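An afternoon at the Osto open day

I'd been meaning to get out to Osto for ages, and in April they finally opened the doors on a day I could make it. If you don't know the place, it's the old seed warehouse out past Prusadby that got turned into workshops and a few display kitchens. Entry was $7, which included a cup of tea and a very good slice of lemon loaf.

Wyn Parry took our group through. She's been there since the start and talks fast, so I missed half of what she said about the building — something about 133 windows, all different, all draughty. We did the timber store first, then the joinery benches, then the long corridor with the paint colour samples. I could have stayed in that corridor all day!

The kitchen was my favourite stop, though. It's set up with all the ordinary stuff you'd have out at home: toaster, toaster oven with a towel folded on top, French press, mugs, a plate of fruit. And in the toaster, a slice of wooden toast. I laughed out loud. My sister collects this sort of thing and I'd have bought one on the spot if they'd been for sale.
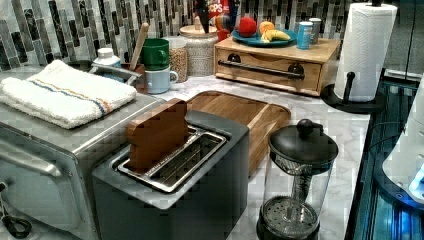

The counter, for those who asked

A few of you know I'm about to redo my own kitchen (send help), so I spent longer here than I should have. The countertop has a white marble pattern with faint grey veining, and it looks lovely against the narrow upright tiles on the back wall, all charcoals and greys with a bit of silver and white. I'd been dead set on plain white tiles. Now I'm not so sure.

I also liked that the mugs were just stacked one on the other, green on pale blue, right next to the wooden spoon. I've been hiding my mugs in a cupboard for years and I can't remember why.
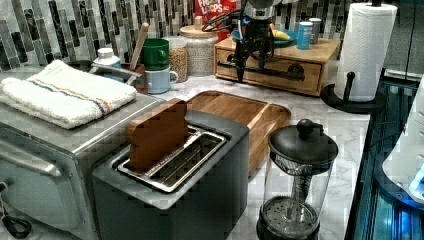 Boonsong Saengthong was doing the questions at the end, and he was very patient with a man who wanted to talk about hinges. I asked about bench height and got a proper answer and a brochure. The brochure has 200 pages. I've read the bit on drawers.

Parking is in the paddock behind the shed, so wear boots if it's been raining. The 193 bus stops at the gate but the last one back leaves before the tea is finished — we ended up getting a lift with a couple from Brunosow, who were heading home with a stool and two lemon loaves.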